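The Bread Program at Forura: A Conversation With the Head Baker

When the Forura culinary school opened its bread program in the former Pacheco flour warehouse, the first class had seven students and a single deck oven. The program now trains 86 students a year and supplies loaves to the school's own dining hall, which is open to the public on Saturday mornings. The head baker, who has led the program from its start, met with the alumni bulletin in April to discuss how the course has changed.

The most visible change is the length of the first unit. Students once moved to sourdough in their second week. They now spend the whole of the first month on plain white pan bread. "There is very little in a pan loaf to hide behind," the head baker said. "It has flour, water, yeast, salt, a little fat and a little sugar. If the dough was rushed, the crumb will tell you."

Applicants sometimes object to the schedule. Many arrive with experience in open, rustic loaves and regard pan bread as a factory product. The head baker is patient with this view but does not share it. "Most of the bread eaten in this town is sliced and white. I would like our graduates to be able to make a good one, and to know what it costs to do so."

Cost has become a subject in its own right. Students in the second term prepare a full budget for a small bakery, using prices from Imar, the regional mill that supplies the school. The assignment was introduced after several graduates reported difficulty in their first year of business. "They could bake," the head baker said. "They had not been taught to price a loaf, and we took that as our responsibility."

The program keeps a written record of every bake, now more than 2000 entries, covering room temperature, proofing time and the weight of each loaf before and after baking. New students read a selection before they are allowed to mix a dough. 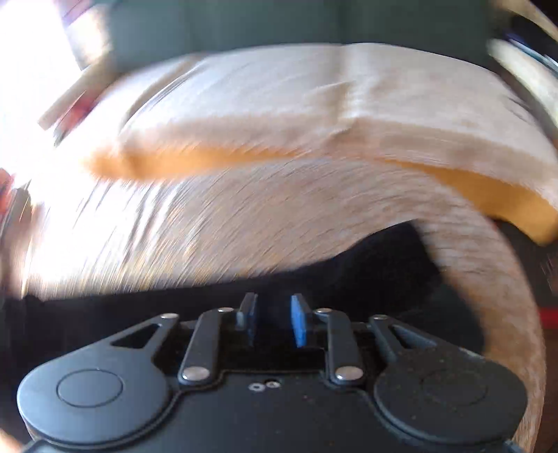

Asked what she looks for in a finished loaf, the head baker began with texture. Students assess each bake once it has cooled fully, and no loaf is cut before then. A slice of white bread with a pale, soft face and a golden-orange crust is the kind of result she discusses with them at length, with particular attention to the corners, where color tends to deepen first. "They want to talk about flavor right away," she said. "I ask them to look first, then press it, then smell it, and only then eat."

The school plans to add an evening course for working bakers, to be taught at its Boma annex. Tuition has been set at $280, and the course will cover dough handling, oven management and the same costing exercise given to full-time students.

The head baker expects to teach the opening session herself. "It will be pan bread," she said. "They have been warned."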